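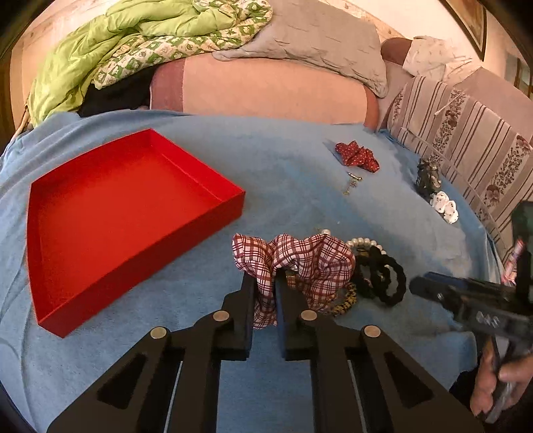 Section 4. Running the Visitor Demonstration

The sorting demonstration is the part of the open day that visitors may watch at close range, and it should be set up before the doors open. It uses the Kumelik hand-held grippers and a set of soft and small items of mixed shape. A fleece blanket is spread as the work surface, with the shallow red tray to the left and the hair accessories to the right. A scrunchie is a suitable first item, as the fabric gathers between the two flat fingers and can be seen from the second row. Pearl bracelets and thin chains should be left until later in the session.

4.1 Preparation

1. Spread the blanket and smooth the area between the tray and the items.
2. Place the tray within reach of the operator, with nothing in it.
3. Open and close each gripper fully. If a finger sticks, exchange the gripper and report it to Nathalie Carrier.
4. Start a new session on the Ulurer console and enter the visitor group number.

4.2 Demonstration

5. Pick up one item and hold it still so that visitors can see the grip.
6. Move the item to the tray and release it slowly.
7. Continue for 20 minutes, then invite questions.
8. Offer the second gripper to visitors who wish to try it. A staff member must remain beside them.

Note: Coiled hair ties tend to catch on one another. Separate them by hand between groups - do not pull them apart with the gripper.

CAUTION: Keep fingers, sleeves and lanyards clear of the linkage arms while the gripper is closing.

CAUTION: Small items present a choking hazard. Young children must be accompanied by an adult.

4.3 Closing the Session

9. End the session on the console and wait for the saved message.
10. Return the items to their bag and the grippers to cabinet 289.

Questions about this section should be directed to Laurier Sawatzky, Visitor Programs, extension 1067.

Home | Manuals | Visits | Support

Related sections
Section 3. Receiving Visitor Groups
Section 5. Cleaning and Storage of Grippers
Koppel Hall Floor Plan

© Somitz Visitor Programs | Contact | Back to top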